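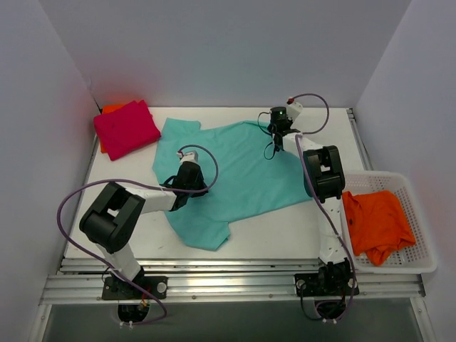
4.2 Preparing the Girnuno projector for a feature screening
Set the color balance before the audience is admitted. The Girnuno ships with a cool preset, which makes night scenes in older horror films look flat. Pale walls close to a bright object can pick up a tint, as with the faint pink on the light gray wall behind the teal garment, and a screen near painted side walls may do the same. Take all readings with the house lights off.

1. Switch on the lamp and wait 20 minutes.
2. Open Picture, then Preset, and select Film.
3. Play the gray test reel and adjust Red Gain until the center patch looks neutral.
4. Check the four corners. If one side is tinted, hang black cloth on the wall nearest to it.
5. Save the result to slot 2 - slot 1 is overwritten at each restart.

Note: Lamp hours are shown under Status. Replace the lamp at 2,000 hours.

Caution: Do not block the rear vent. Keep 400 mm clear behind the unit.

For films with long dark passages, set Iris to Fixed. The Auto setting can cause visible pumping when a scene cuts from black to a lit face.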